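Chapter 9
Editions, Add-Ons, and Downloadable Content

Learning goals

After reading this chapter, students should be able to describe how a video game is divided into a base product and optional content, and explain how that division affects the work of a development team.

Most commercial games are now sold in more than one form. A standard edition contains the base game. A higher-priced edition adds costumes, a soundtrack, or access to later story content. The decision to offer several editions is made early, as it determines which assets must be finished by launch.

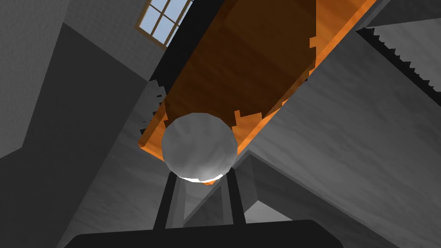
Chapter text by Daniel Olszewski
Lecturer in Game Production

Consider the role-playing game Harkari, developed by the studio Junero. The base game shipped with 17 playable areas and a catalog of 487 items. Two further areas were held for an expansion released the following March. Players who bought the season pass received the expansion at no added charge, while others could buy it separately.

This plan placed clear demands on the team. Saved games had to remain valid whether or not the expansion was installed. Item numbers were reserved in advance, and the map screen was built to accept up to nine new regions. Testers checked each edition on every supported console.

Section 9.1 defines the terms used in store listings. Section 9.2 examines pricing, using the publisher Denon as a case study. Section 9.3 returns to Harkari and follows its expansion from first outline to release.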